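Drovville Gripper Comparison

The Drovville gripper comparison is a bench procedure for evaluating two-finger end effectors on paired robot arms handling thin, flexible sheets. It was drawn up at the Dotberg automation laboratory and first issued on 6 August 2019. The procedure is used mainly to choose between finger sets and controller settings before a longer trial.

Each run uses one sheet of paper and two arms, one working from each side. The sheet is laid flat on the table at an arbitrary angle. A run consists of 30 attempts and is stopped early after 3 consecutive failures to lift an edge. 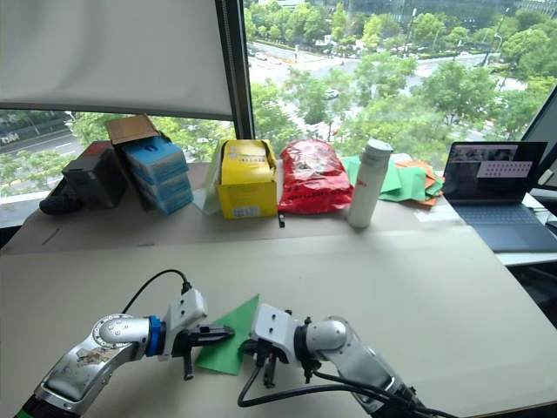 Equipment and setup

Both arms carry white gripper housings of matching design with black fingers. Green paper is one of the stock colors, chosen for contrast against a beige tabletop. Cable slack is checked at full reach, as a loop that drags on the table can shift the sheet.

Two controllers have been compared under the procedure. The Gavrilă controller closes the fingers at a fixed speed, while the Flenetti controller slows them on contact. A full changeover between the two takes about 35 minutes, including recalibration.

Scoring

An attempt is scored as a lift, a slip or a crease. Creased sheets are discarded. Scores from different paper weights are not combined.

See also: End effector; Bimanual manipulation; Force control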